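4. Companion behaviour in Kirkberg

Kirkberg is a turn-based role-playing game made as our second-year project. The player leads a party of up to four. Stovik, the ferryman, joins in the first chapter and has 300 hit points. Appiah, the archivist, joins after the Kurnari quest and has 200.

Each companion has a loyalty score from 0 to 100, stored in the save file and changed only by dialogue choices. At 16 or below the companion leaves the party at the next camp. 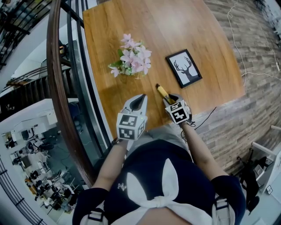 Loyalty is checked when the camp loads, before any dialogue starts. An early build checked it after each line, and Stovik could leave halfway through his own speech. The Kurnari quest can still be finished without him, but the ferry crossing is then replaced by the longer road map. Appiah's exit lines have not been written yet.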